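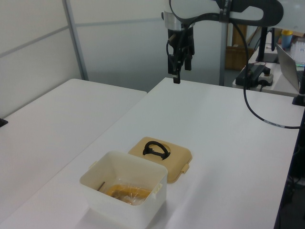 An open container on the white table, Usness.

We visited the Kadura dairy open day on 4/27/26. Nest Ruddock led the tour of the cheese rooms, and the brine tank was bigger than I expected — it holds 1000 gallons.
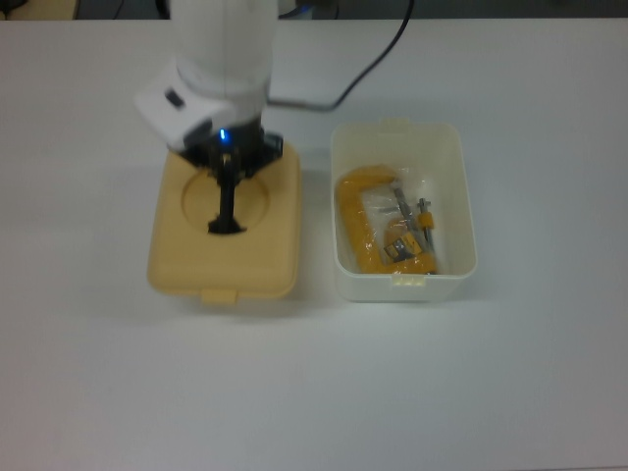 The aging room was next. Wheels are turned by hand every 9 days. We tried two cheeses, and the older one was saltier.
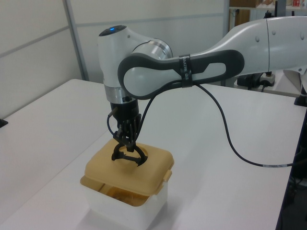
When is the next open day?
The dairy plans one for September, with three tours.

Parking was tight.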